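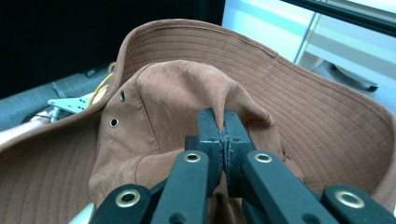 Kianoush Ghaffari wrote on 2/4/25:

> Hi all, I'm going to be the grump about stitched brims. I've made two bucket hats from the Plosach pattern now and I skipped the rows of topstitching on the second one, and I can't say I miss them. It's hours of going in circles, it eats thread, and if your machine wanders even a little everybody can see it. A good stiff interfacing does the same job. Also, does anyone bother with eyelets? My head has never once asked for ventilation.
>
> Kianoush

Oh Kianoush, I have to stick up for the stitching! I was a skipper too, for years (I made a whole pile of hats for the Nellville fair one October with nothing but interfacing in the brims, and they looked great on the table). Then my sister brought hers back after a summer of being sat on, stuffed in a beach bag and run through the wash, and the interfacing had let go in bubbles all over. It looked like a pancake right before you flip it. I tried pressing it flat again and it bubbled right back up.

So now I stitch. The brown one is my favorite so far, that rusty tan color that goes with every coat I own. The brim is wide and floppy, so it needs all those rows close together, and I like the ribbed look they give it anyway. Mine are a presser foot's edge apart, no measuring and no chalk. I start at the outside edge, go once around, and when I get back to where I began I just drift over into the next row and keep going, so it's one long spiral and there are no starts and stops to bury. If you're stopping and cutting at the end of each circle then yes, I'd hate it too!

A few things that helped, for anyone who's on the fence:

Lengthen the stitch a bit. I was using my regular seam length the first time and the brim came out wavy like a lasagna noodle.

Wind two bobbins before you sit down. I ran out with maybe an inch to go and said some words.

Don't pull. Let the feed dogs take it around and just steer with your left hand flat. I used to haul on it and my circles turned into eggs.

Match the thread under good daylight. Brown is sneaky. I brought home a spool from Tokow that was perfect in the store and at the kitchen window it was practically purple. I've still got almost 400 yards of it if anybody is making something purple.

About wobbles, I really think we're the only ones who see them. There's a spot on one of my hats where the dog bumped the pedal and I shot off at an angle, and I've worn it to the Thursday group the whole winter and not one of you mentioned it. (If you noticed and were being nice, keep being nice.)

Eyelets! I do put them in, a pair on the side of the crown, one over the other. I can't swear they keep me any cooler but a hat looks kind of unfinished to me without them. I use the small silver ones and set them in the panel BEFORE I sew the crown together, while it's still flat. Trying to hammer one into a finished crown is a good way to end up with a dented table, ask me how I know. Put a scrap of something firm behind the hole or the fabric will pull away from the ring sooner or later, especially if it's a soft brushed cotton.

Your crown panels, were they cut on the straight grain? You said last month that the top was collapsing on you. I wouldn't worry too much, mine creases down the middle the minute anybody grabs it by the top, and a little steam and a mixing bowl bring it back. But if it's cut off grain it'll lean to one side forever, and no bowl is going to save it.

Elaheh Esfahani had asked me about fabric. That was the last of the 82 inch piece I split with the Jafarzadeh order, so I don't have any more, sorry Elaheh. I do have a dark blue in the same kind of weight, 35 inches wide, enough for one hat if you lay the brim out carefully and piece the under layer. Yours if you want it, just email me off list so we don't fill up everyone's inbox.

And Kianoush, bring the unstitched one along next time, I'd like to see how it's holding up!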